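Cell Notes, April
Wrist view setup on the Prakwood cell

The Prakwood cell is back in service after its gripper check. Behrouz Jalali spent most of the month on the wrist view, first in the simulator and then on the floor at Rirkcombe. The simulator model had drifted from the real cell over the winter, mainly in the mounting offset, and grips planned in one were landing wide in the other.

The offset is now 42 mm in both. The old value is still in the Najafi config file, commented out, so please leave that line alone until the next release. Finger pads were replaced and the four mounting screws retorqued. Zaltidard has sent a spare pair of fingers — they are in the drawer under the controller, part 802.

Anyone working on the cell should run the short check at the start of a shift. Home the arm, open the gripper fully, load the wrist view and compare the finger's angle with the saved reference. If it has shifted, stop and tell Behrouz before running any jobs. Don't correct it by editing the offset.

The rendered view has a plain light gray background, which makes the edges of the black finger easy to pick out.
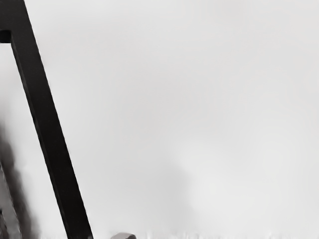 How often do the finger pads need to be changed?

Every 200 hours of run time, or sooner if the surface looks shiny or a corner has lifted. Change both pads together and write the hours on the sheet by the door.

The cable cover is still on order.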